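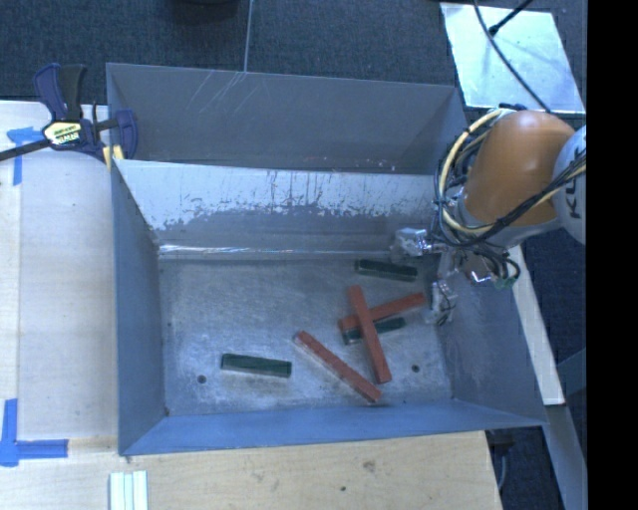
The Zudero thumb and wrist brace is sold for use after carpal tunnel release, trigger finger surgery and minor tendon repair, once the surgeon has cleared the patient for light movement. I tested the right-hand medium and the left-hand large over most of August, with help from Radwa Lahlou, a hand therapist who has fitted a good many braces of this type. Her standard exercise for new braces is block pickup: straight-sided bars in two lengths, the red ones longer than the green, tipped into a gray metal bin so that a few end up lying across each other. A long bar resting on top of another has to be pinched at the sides and lifted clear, and that loads the thumb in the position where most braces either dig in or let go.

The Zudero did neither in the medium. The thumb stay is a flat aluminum strip, removable, and can be bent by hand to match the rest angle. The palm stay is stiffer and should be shaped over a table edge. Both sit in sewn pockets with a fold-over flap. The pocket on the palm side is tight, and getting the stay back in after washing takes patience.

Compression comes from two elastic straps and a third, narrower one at the base of the thumb. The straps are not graduated. Slaoui prints tension marks on its straps, so the wearer can return to the same setting each morning, and I missed them here. With the Zudero I ended up marking the straps with a laundry pen.

Fit and sizing

Sizing is by wrist circumference only. This worked for me in the medium. The large was too loose across the knuckles when the wrist strap was correct, and the thumb strap bottomed out before it was snug. Deepika Krishnan, who wore the large for me at her desk, had the same result and went back to her Flaltirex after four days. People with narrow hands and thick wrists should try it on before paying.

Fabric and seams

The liner is a brushed nylon knit. Seams are flat except for one at the web of the thumb, where three layers meet. It left a mark on my skin after a full working day. Anyone with a healing incision near that point should ask about padding it. I washed the medium 27 times, by hand and air dried, and the liner pilled a little at the heel of the palm. The hook tabs still hold. The loop surface on the wrist strap has gone fuzzy and will probably be the first part to fail.

Weight and heat

The medium weighs 200 grams with both stays in, heavier than I expected for its size. Removing the thumb stay makes little difference. It is warm to wear indoors. The vent panel on the back of the hand is too small to help much.

Instructions

One folded sheet, clear drawings, small type. The drawing for the thumb strap shows the left hand only. There is no wearing schedule, so patients will need one from their surgeon or therapist.

Good: adjustable stays, firm hold during pinch, strong hook tabs.
Bad: sizing by wrist alone, raised seam at the thumb web, no tension marks.

I would buy the medium again for daytime use. For sleep I prefer something softer, without the palm stay. The large needs a longer thumb strap and a narrower hand section before I could recommend it.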